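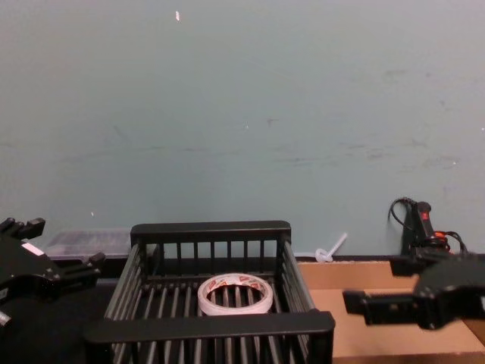

Where should a roll of packing tape be kept between jobs? In an open container at the packing station, flat on its side, away from direct sun and away from the floor.

Tape is the cheapest item at most packing tables and the one most often missing. At Stader, a parts distributor in Woreck, a July review of the packing area logged 1,626 parcels. Time lost to searching for tape was recorded separately from time lost to label faults, and tape came out ahead.

"We had written rules for cartons and rules for filler," says Rainer Grube, who ran the review. "For tape we had a drawer."

The drawer has been replaced by slatted baskets, one per table. A black plastic basket of the dish-rack type does the job well. The floor is made of parallel rods, so grit and paper dust drop through to the work surface, where they can be wiped away. In a closed box the same dust collects against the side of the roll, and the exposed adhesive edge picks it up. A dusty edge tends to split when the tape is pulled.

Laying the roll flat has a further benefit. A roll stood on its rim can develop a flat spot in storage, particularly in a warm room, and a flat spot makes the tape feed in jerks. The slats and rods must be smooth. Molding burrs should be trimmed with a knife before the basket goes into service.

White tape with a printed outer edge is easy to find against black plastic. Clear tape is harder, and Stader now marks the core of each clear roll with a felt pen.

Marlene Hinrichs, who plans workstations at the furniture maker Bodin, is stricter about contents. Her limit is three items per basket – the roll in use, a cutter with its blade retracted and a marker. Spare rolls stay in their carton until needed.

"Once there are five things in it, people stop looking and start digging," she says.

Her other requirement concerns position. The basket sits at the back of the table, against the wall, with the carton area clear in front of it. Walls behind packing tables get scuffed in any case, and a matte paint shows wiping marks, so Bodin specifies a washable finish to a height of 3 feet above the work surface.

The baskets are rinsed monthly and dried upside down before the tape goes back in.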